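首页 | 测评 | 收纳 | 儿童用品 | 留言

Vedov 儿童小背包：用了一个学期之后

4月 文/Gleice Sampaio
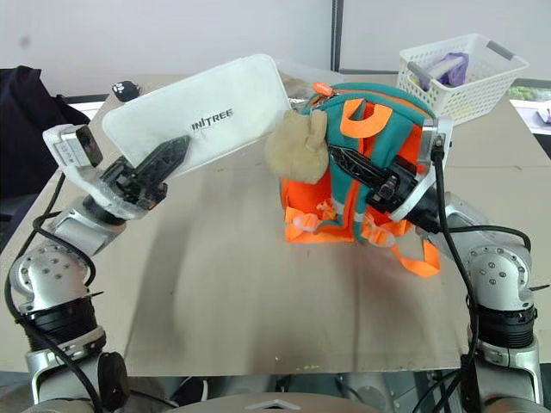
这种小背包适合多大的孩子？我家的是三岁半开始背，现在快五岁，肩带还有一截可以放，估计能用到上小学之前；个子偏高的孩子，四岁半以后可能就会嫌短。

买的是青绿色配橙色的那款，侧面带一只米色毛绒小熊。同系列还有几个颜色，我没有比较过。价格不算便宜，我买的时候没有赶上活动，后来看到降过一次。下面按我平时在意的几项来写，顺序没有讲究。

容量

包很小，别指望它装被子。我家日常放的是一只水杯、一条小毛巾、一套薄的换洗衣服，再加一包纸巾，到这里就差不多了。冬天的厚外套塞不进去，硬塞的话拉链会很吃力。老师发的通知如果是A4纸，要对折才放得下，我后来干脆在包里放了一个折好的文件袋。

带扁盒子的时候要注意方向。我试过放饭盒，横着放会卡在拉链口，竖着放能进去，但是孩子自己弄不明白，每次都要大人帮忙。薄一点的盒子好一些，贴着后背那一面插进去，前面还能再放衣服。圆的东西反而好放。

重量

我用厨房秤称过，空包523克，小熊没有取下来。这个数字对三岁孩子来说偏重了一点。装满日常用品之后我一般控制在1000克以内，水杯只灌半杯，到了幼儿园再加。走路十来分钟，孩子没有喊过累。要是路远，建议选更轻的，样子朴素一点也没关系。

肩带和扣子

肩带是橙色的，带塑料扣，长短可以调。调好以后不太会自己滑松，一个学期里我重新调过两次，都是因为换季衣服厚薄不一样。肩带垫得不厚，夏天穿背心的时候，肩膀上会有一点印子，过一会儿就消了。

塑料扣的手感一般。目前没有裂，不过冬天很冷的早上按起来发硬。扣子坏了能不能单配，我问过店家，对方说可以寄，邮费自理。我还没有用到这项服务，不知道实际要等多久。

肩带放到最长以后，多出来的一截会垂着。我用小皮筋把它卷起来绑住，坐车的时候不容易夹到车门。这一点希望厂家以后能加个收纳的小环。

拉链

橙色的拉链头孩子自己能捏住，这是我比较满意的地方。三岁半的时候她只能拉开，合上要我帮忙，现在两边都没有问题。转弯的地方稍微有点涩，头两个星期最明显，我抹过一次蜡，之后顺了不少。用到现在没有掉过齿。

提手

顶上有个橙色提手，大人拎着走或者挂在门后都方便。提手的圈不大，挂粗一点的衣帽钩要用点力才能套上去。幼儿园的挂钩比较细，没有遇到问题。缝线的位置我检查过，没有开线。

那只小熊

当初孩子就是冲着小熊挑的，我本来想要旁边那个什么都不带的。小熊的好处是认包很快，一排包挂在那里，她远远就能找到自己的。坏处也很实在：容易脏，尤其是耳朵，米色又不耐看。我每隔两三个星期用湿布擦一遍，擦不掉的地方用一点洗手液，再拿干毛巾压一压。毛会有点打结，用旧牙刷梳开就行。

另外，这只熊会占地方。包放进柜子格里的时候，有熊的那一侧总是顶着，得斜着塞。

清洗

说明上写的是手洗。我机洗过一次，套了洗衣袋，冷水，最短的程序。颜色没有串，橙色的部分也没有把别处染花，但是包身软了一些，立起来不如以前挺。之后我都改回手洗，晾干大概要一天半，梅雨天更久。晾的时候倒挂，里面的水容易控出来。

和另外两个包的比较

在这之前我们用过 Brosten 的一个幼儿双肩包，是朋友 Gangadharan Krishnan 家孩子退下来的。那个更轻，也更能装，缺点是背板太软，东西一多就往下坠，整个包贴在屁股上。Vedov 这个背起来位置高一些，孩子跑的时候晃得少。

还有一个 Qureshi 的，在店里试背过，没有买。胸前多一条横扣，对溜肩的孩子应该有用，可是那条横扣她自己打不开，上厕所要脱包就很麻烦。价格比 Vedov 低一点。如果孩子手劲够，可以考虑。

不足的地方

里面只有一个大格，没有分层，小东西全沉在底下。我缝了一个小布袋用来放发圈和创可贴。侧面没有适合放水杯的位置，水杯只能放进包里，盖子没拧紧就会遭殃，我们已经湿过一套衣服。写名字的地方也没有，我用的是缝上去的姓名条。

值不值得买

上幼儿园每天背、路不远、东西不多，可以买。要带午睡用品，或者要去郊游一整天，换大一号的。我给7分，满分10分，扣掉的分主要在重量和内部没有分格上。以后如果有明显损坏，我会回来补充。

最近更新
Brosten 幼儿双肩包：二手用了一年
儿童姓名条，缝的和烫的哪种耐洗
Grultolville 带盖收纳箱尺寸对照
34升够不够用：周末出门的大人背包
玄关挂钩装多高，孩子自己够得到
毛绒挂件的简单清洁办法

上一篇 | 下一篇 | 返回顶部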